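Is the Serkmont visitor pass worth buying for a short stay?

Asked by Comfort Addo, 3 April 2019

We're going to Serkmont in June, two adults, four nights. The tourist office wants 334 for two passes, and the brochure says you "save up to half" on museums, the lake boat and the buses. I've seen that kind of promise before. When I try to add it up myself I can't get anywhere near half, and the list of what's included keeps changing depending on which page I'm on. One page says 14 attractions, another says 12. Has anyone bought this thing and come out ahead? We're not people who do three museums before lunch.

We're staying at a guesthouse in Palley, if that matters for the buses.

Answer 1 (marked as helpful)

I bought it last year and kept every receipt, so here goes. We did not come out ahead. We came close, but only by taking the boat twice, and the second time was purely to get our money's worth.

"Save up to half" assumes you visit everything on the list at full adult price. Two of the places on ours were closed on the days we were there, and one "attraction" was a discount at a gift shop. The brochure still counted it.

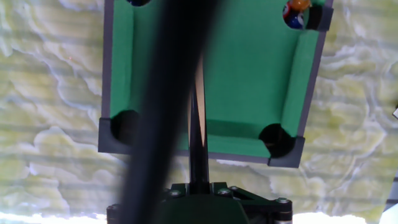 The buses are where it gets slippery. The pass covers the town lines. It did not cover the line out to Palley past the second stop, and the driver charged us the difference each way. The office told me it was covered. I'd ask them to put that in an email before you pay, and to tell you which list is the current one.

What I'd do is write down the things you would see anyway, look up each price on the place's own site (not on the pass site, which used old prices when I checked) and add them up. If the total isn't clearly over 334, skip it. You can still buy the pass on arrival — I saw no sign of the "limited availability" they go on about.

Didier Charpentier

Answer 2

We loved ours!! So easy, no lines. Go up to Erer for the view.

Comment from Comfort Addo: Thanks, but did it save you money? And is Erer on the pass?

Answer 3

Erer isn't on the pass, unless that's changed. You walk up for free, or there's a shuttle run by Jacquet that you pay for separately.

I'm a bit less down on the pass than Didier. If it rains you'll be indoors more and it starts to make sense. Then again you can't know that when you buy it, and they don't give refunds. Check whether it runs by calendar day or by hours too. Ours went by calendar day, and we started it at four in the afternoon like idiots.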